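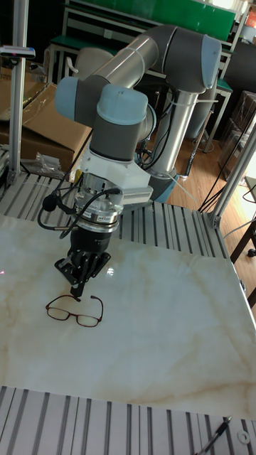

Why does a grasp planner that handles mugs and boxes fall apart on eyeglasses?
Mostly the point cloud. Lenses come back as holes or as depth from whatever is under them, and a thin frame is only a few pixels wide. The planner gets two rims with nothing in between and scores grasps on noise.

Adevside manipulation notes
Posted in December, 9 posts

1/ I've been working on the glasses task in the Prikgate stack for most of the month. Writing down what changed in the software so I can find it later. Perception first, then planning, then the descent controller.

2/ Perception. The old pipeline segmented on depth, then fitted a box. On a glossy tabletop that gave us a second, fake object wherever the light bounced. We now segment on color only and use depth just for the table plane. The mask gets projected onto the plane and everything after that works in 2D plus a fixed height band.

The mask model is small. We fine-tuned it on 300 labeled crops, all glasses on light surfaces. It will not do well on a dark table and I haven't tried to make it.

3/ Keypoints. From the mask we predict five: bridge, two hinges, two temple tips. If the temple tips score low we drop them and keep going. Bridge and hinges are enough to get an approach direction. The temples matter for collision checks and for nothing else so far.
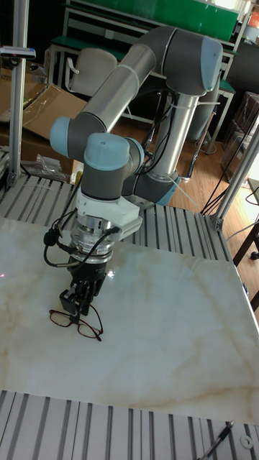 4/ Planning. Candidates come from the bridge first, hinges second. Each one is a top-down pose with a yaw angle, and yaw is where most of the bugs were. Our frame convention was flipped between the keypoint node and the planner, so the fingers closed along the bridge when they should have closed across it. It looked fine in the viewer because the viewer had the same flip. Fixed in both places, and there is now a test that loads a saved mask and checks the sign.

Candidate count is capped at 132 per request. Above that the collision checker becomes the slow part and the extra poses are near duplicates anyway.

5/ Collision checking. I replaced the single convex hull for the tool with separate shapes for the hand, the bracket and the cable loop. The cable is a fat capsule, bigger than it needs to be. It rejects some good wrist angles. I'd take that over snagging it.

6/ Descent. The planner hands over above the object and a simple loop takes the last stretch: move down at constant speed, watch vertical force, stop on threshold.
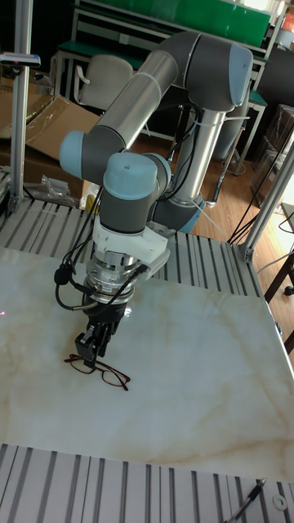
The threshold used to be a fixed number, and it tripped early whenever the wrist changed orientation, so now we re-zero the force reading at the handover pose and wait for it to settle before starting down. The wait is up to 106 milliseconds. It made a bigger difference than any of the filtering I tried before it.

7/ Logging. Everything goes through Tisteck now: mask, keypoints, chosen candidate, rejected candidates with a reason code, and the force trace. The reason codes were tedious to add. Before them, "no valid grasp" could mean five different things and I was guessing.

One annoyance — Tisteck stamps messages on arrival, so the force trace lags the joint states a little in playback. I shift it by hand. A proper fix means stamping at the driver and I haven't gotten to it.

8/ Replay. I can feed a saved log back into the planner without the arm and compare the candidate list against the old one. Any change to scoring weights gets replayed before it goes near hardware. The Assefa branch does the same thing with simulated masks, but they are too clean and the scores don't carry over. 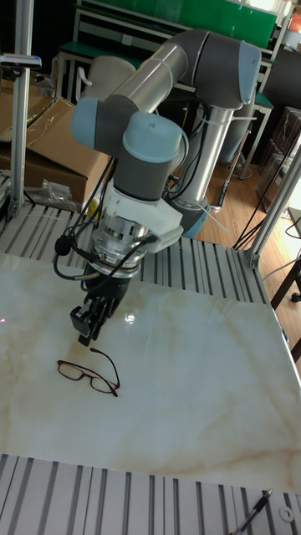 Glasses task, tool above the table.

9/ Still open: glasses lying upside down, where the hinge keypoints swap sides. Also a retry policy. Right now a failed grasp starts the whole pipeline over, including segmentation, even if the object hasn't moved. Keypoint node and the yaw test are merged to main. The descent loop is still on its own branch until the timestamps are sorted out.

Contact: Adevside robotics software | © Adevside | Back to top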